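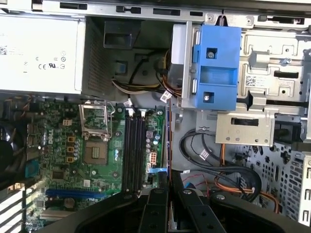
Dell desktop tower with the side open, power supply at upper left.

Standby power: what a switched-off desktop still uses

A desktop computer that has been shut down from the menu is still drawing power. The supply keeps a low-voltage standby line alive so the machine can respond to the power button, wake on a network signal or charge a phone from a USB port. On one machine the draw is small. Across a site it adds up.

Suha Tarawneh metered the desktops in the Qaisi and Jullis buildings over the October break, when the machines were supposed to be off. Of 554 desktops, 132 had been left running or asleep. The rest were shut down, and their combined standby load still showed clearly on the floor meters overnight.

Three settings affect the figure. Deep sleep control in the firmware cuts most of the standby line but also disables wake on LAN. USB charging while off can be disabled separately. Fast startup in Windows saves a partial hibernation file - it has little effect on draw, but it does confuse uptime reports, so we now turn it off in the standard build.

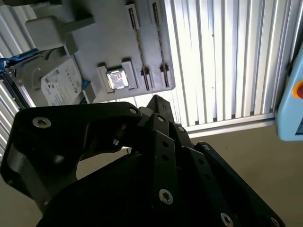

Computer components on a light grey mounting plate.

Machines in the Nultelar labs need wake on LAN for overnight patching and will stay as they are. Everything else moves to the new firmware profile at the next scheduled restart. Users will see one extra reboot, and the first cold start may take a little longer.

Switched power strips remain the only way to reach zero. Do not use them on machines with a pending update. Departments that want strips can order them through Pemorum under the existing contract; allow two weeks for delivery.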